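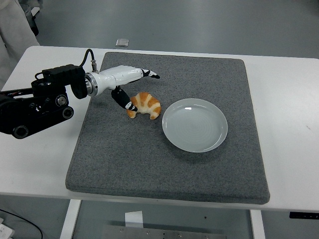
2025年5月12日，继续做可颂的掉屑记录。上周写的方法有一个问题：可颂放在盘子里切，碎屑有一部分粘在盘沿内侧，刷不干净，称出来总是偏少。所以从今天开始改成先把可颂直接放在灰色毛毡垫上，白瓷盘空着放在右边，等需要的时候再用。毛毡的好处是可颂不会滑动，弯的两个尖朝着自己这一边放，每次方向一样，以后比较外形比较方便。坏处也很明显，毛毡表面有细毛，碎屑掉进去以后很难全部取出来。这个坏处下面还要写。

## 材料

- 可颂：Closby 面包店的黄油款，早上买，纸袋装，不压。标签写每个 70 克，我自己称了三个，都比标签重一点，具体数字在 Corina Zamfir 的表格里。
- 对照：Flumwood 的冷冻面团，按包装说明烤。今天没有用到，烤箱 Bit-na Jin 在用，要等到下午四点以后。
- 盘子：圆形白色瓷盘，盘沿浅。深的盘子三月份试过，刷子进不去角落。
- 垫子：灰色毛毡，用之前拍一次，再用粘毛滚筒滚两遍。

## 步骤（今天的版本）

1. 桌面擦干净，垫子放在桌子中间，左右和前面留出白色桌面。掉到桌面上的屑单独收，不要和垫子上的混在一起。
2. 可颂放在盘子左边，不要贴着盘子，留一点距离。
3. 静置十分钟，然后把可颂拿起来，放到盘子里，只拿一次。中间换手的话这一个就不算。
4. 收垫子上的屑，称重，记下来。
5. 在盘子里切开，再收一次，称重。

第三步我犹豫了很久。如果拿得太用力，外层的壳会裂，屑就很多，这时候测到的是手的力气，和面包没有什么关系。Corina 的意见是从两端拿，我觉得从中间最厚的地方拿比较稳，两端太薄，容易断。我们没有达成一致，所以今天先各做一半，周末再看数据。

## 观察

颜色：Closby 这一批烤色不太均匀，隆起的地方是金橙色，层和层之间比较浅，接近奶油色。以前我以为浅的地方就是没有烤熟，Bit-na 纠正了我，她说那是面团膨胀以后后来才露出来的部分，受热时间短，所以颜色浅，里面不一定生。我把旧笔记里写“没烤熟”的三处都改成了“浅色带”，请大家以后也用这个词，不然表格里同一个东西有两个名字。

掉屑：静置的时候几乎不掉，主要是拿起来的那一下。大的片可以用镊子夹，小的就陷在毛毡里。我用软刷子朝一个方向刷，大概能收回来大部分，但是我没有办法证明是多少。想到一个办法：先称 100 毫克碎屑，故意撒在干净的垫子上，再收回来称，看少了多少。这样做五次，就可以知道垫子“吃掉”的量。明天上午做。

称重：Rarkham 的小天平量程是 200 克，对一个可颂足够了，但是不能连盘子一起放上去，盘子太重，会报错。我今天早上就犯了这个错误，浪费了一个样品（后来吃掉了，味道很好）。碎屑要先倒进称量纸，纸的重量每次都要归零，不要用昨天的数字。

另外，称的时候请把窗户关上。垫子上的屑很轻，有一点风就会移动，天平的最后一位数字也一直在跳。

## 关于垫子要不要换

Bit-na 建议换成硅胶垫，碎屑一刷就下来。我同意硅胶更容易清洁，可是可颂底部有油，放在硅胶上会滑，拿的时候位置就变了。还有一个折中的方法，是在毛毡上面铺一张烘焙纸。我下午试了一下，纸的边会翘起来，可颂一碰就跟着纸一起走。如果用胶带把四个角固定，也许可以。胶带的位置要避开称重收集的区域，我还没有画好。

Cha 那边的报价已经收到，硅胶垫最小的包装也要 900 元，对我们来说太多了，先不买。

## 待办

- 垫子回收率试验，五次，用 Closby 的碎屑。
- 烘焙纸裁成和垫子一样大小，四个角要剪圆，因为垫子的角是圆的，直角会露出来。
- 问 Corina：从两端拿的那一半，有没有断掉的？断的怎么记？
- Flumwood 的面团提前一个晚上放到冷藏，上次我忘了，中间还是硬的。
- 表格增加一列“浅色带”，先写有或者没有，不要写百分比，我们现在还没有统一的判断方法。
- 刷子洗过以后一定要完全干才能用，湿的刷子会把屑变成糊。

补充：下午收的那两份碎屑放在架子第二层的小纸袋里，袋子上写了我的名字缩写和序号，还没有称，请不要扔。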